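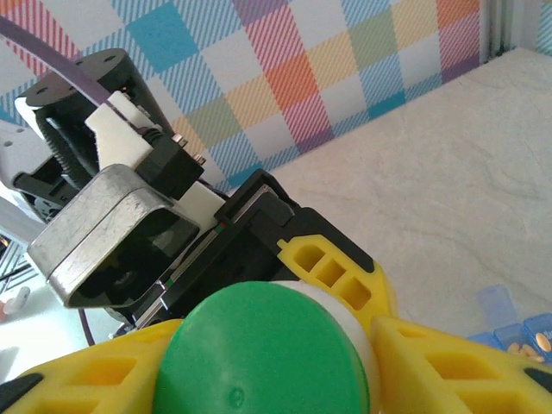
Okay, list, I've been promising a write-up on the vitamin cabinet since July and I finally sat down to do it. My whole trouble was that everything lived in identical white bottles, and at six in the morning I was picking them up one at a time and squinting at the side. What sorted it out for me was the lids. A green cap on a white bottle is something I can spot half asleep, so anything that comes with one goes on the left side of the shelf, and the plain white lids go on the right. That's the entire system! I've tried the label maker and I've tried the little chalkboard stickers (they peel, don't bother) and I always drifted back to grabbing by color.

Anyway, somebody asked this the other day and I wanted to answer it properly:

> I inherited a drawer full of supplements from my aunt's place and half
> the labels are in languages I don't read. Do I keep them in their own
> bottles or tip everything into one of those weekly organizers? The
> bottles take up so much room. Also my drawer is only 5 inches deep so
> nothing stands up in it.

Keep the bottles! I know, I know, they hog the space. But once those tablets are in an organizer you've lost the expiration date, the dose and the ingredients all in one go, and then you're standing there with a mystery tablet in your hand. I do use an organizer for the week ahead, the Riltico one with the snap lids, and I fill it on laundry night. The rest stays in whatever it came in.

As for inherited ones, I wouldn't take them at all until you've had a pharmacist look. Carry the whole lot in a shopping bag and ask. Mine was very patient with me and we ended up tossing most of what I brought.
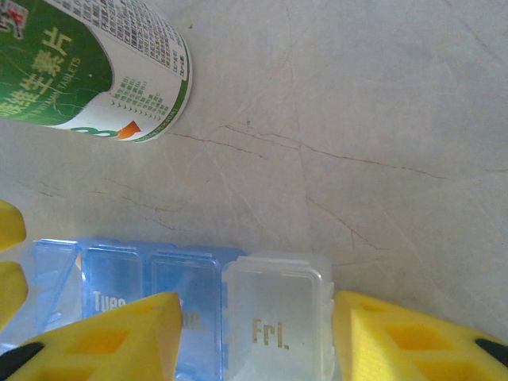 Collton, October 13, 2024

Picking this up again after supper. I meant to say more about labels you can't read. Lots of the vitamin bottles sold over here are like this one, with big Chinese characters on the green part, one line of English with the word TABLETS in it, and then all the fine print packed onto the white part. If you lay the bottle on its side you can see so much more of the label than when it's standing up, and for a shallow drawer that's how you'd store it anyway. So turn the name side up and you're halfway organized already.

What I do with the ones I can't read is write the name in English on a strip of masking tape, plus the expiration month, and run it along the bottle where it doesn't cover the printing. Please don't put the tape over the small print, even if you can't read it. The person at the pharmacy counter might be able to. And use a permanent marker — the gel pens smear the minute your hands are damp.

Now, rolling. Round bottles on their sides in a drawer will roll every time you open it, and it drives me up the wall. I cut a piece of that rubbery shelf liner to fit (the Clernura kind is thick enough, the dollar store kind slides around) and it mostly stopped. You can also run 2 tension rods across the drawer to make lanes. I had twelve bottles in mine at the worst point, so I needed the lanes. I'm down to five now and could probably take them out.
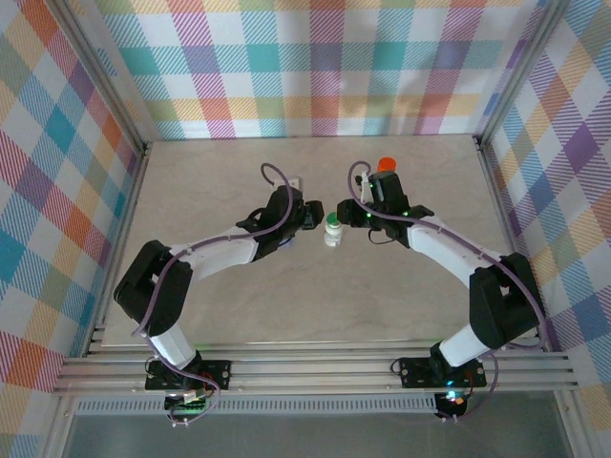

The ones I use every day don't go in the drawer, though. Those stand upright on the counter where I'll trip over them, as far from the stove as I can get them, and I wipe down under them when I do the rest of the counter. I also switched the vitamin D from a 2,000 IU bottle the size of a paint can to a smaller one, and even though it costs a bit more per tablet I'm so much happier with the space.

One question back to everybody: has anyone found a basket narrow enough for the gap next to a Fung spice rack? I've measured mine twice and got two different answers, so I'd love to hear what fits in yours before I buy another one that goes straight to the garage.

Search this list
Enter keywords
All dates

Recent messages
Shelf liner that doesn't smell
Re: Spice drawer, lying down or standing?
What to do with empty vitamin bottles
Re: Re: Riltico lids cracking
Linen closet before and after
Tension rods that stay put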